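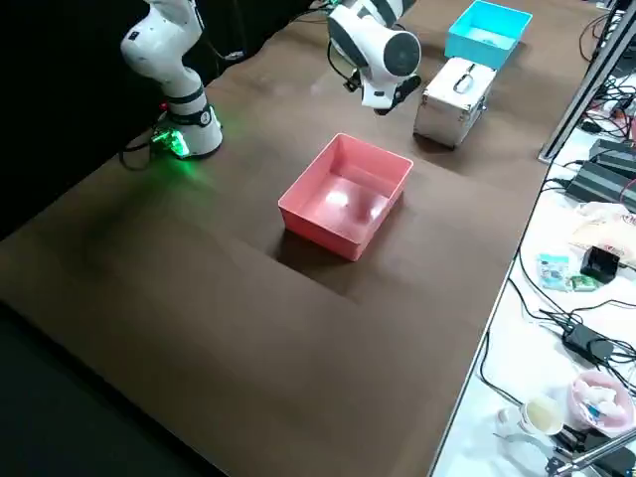
Two white robot arms at a brown tabletop.

Moose calling is the use of voice or simple tools to bring a moose within range during the rut. Practised across most of Canada, mainly September into early October. Also known as "calling" or, in older camp talk, "talking them in".

Methods
Cow call: long, nasal moan, rising then dropping off. Bull grunt: short and low, repeated as the caller walks. Raking, where a dry shoulder blade is scraped on brush to copy antlers, works at close range. Birchbark horns are traditional; plastic and fibreglass ones came later. Cold, still mornings are favoured as sound carries futher.

Range
A cow call may carry about 3 kilometres over flat water. Much less in thick spruce or wind.

Timing
Callers often wait half an hour between sets. Venla Sjöberg's guide Vostden (2000) advises 2 sets per stand, then move. Aino Kallio disagreed, prefering to sit tight until dark.

Regulation
Electronic calls are restricted in some places. Check the local rules before going out.

Contact Hayat Outdoor Reference | © Hayat | Back to top
3 shares

Related
Shed hunting
Tree stand
Field dressing
Blaze orange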